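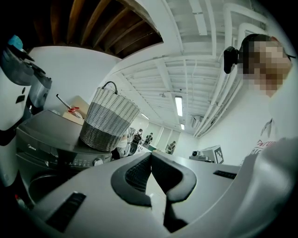
Home Kitchen Laundry Workshop Garden Ask Us

Getting more out of the top of your washer

If you have a front loader, you have a free shelf, and I love a free shelf! Mine spent years under a drift of odd socks and old mail until I gave it one firm rule: only laundry things live up there. What a difference that made to my Wednesday wash.

Start with a basket that has a handle. A woven one shaped like a bucket is great because it opens out at the top, so you can see what's in it, and you can carry the whole lot off in one hand when you want to wipe underneath. Ours holds clothespins, a stain brush, a mesh bag for delicates and whatever came out of pockets (last week: two dollars and a guitar pick). Empty it once a month – mine had 11 hair ties in it in February.

Keep your spray bottle at the front. I used to put mine behind everything else, and then I'd be reaching over with a muddy sleeve in the other hand. Put a strip of masking tape on any bottle you refill and write on it what's inside and the month you filled it. Never mix leftovers from two bottles, even if they smell the same.

A cardboard box is fine for spare rags and cloths, but stand it at the back, against the wall, and keep it for dry things only. Cut old T-shirts into squares and roll them. You'll fit far more in than if you fold them, and they pull out one at a time.

Now, the shaking. Our machine spins at 1000 and anything tall used to go for a walk. A piece of rubber shelf liner cut to fit the top fixed it in an afternoon! If things still creep, get a level out and adjust the feet before you blame the liner. Stepan Mykhailiuk wrote in from Munville to say he does his with the drum empty, then runs a short spin to check. Good tip, Stepan.

Heavy stuff goes on the floor. Big jugs of detergent are awkward to lift down and a leaky cap will run straight into the control panel. While you're down there, wipe the rubber door seal with a dry cloth after the last load and leave the door open a crack if you have no small children or pets about.

Tall, thin things like a drying rod can lean in a corner, or hang them from two cup hooks. Mine cost 70 cents each and I've used them all over the house since.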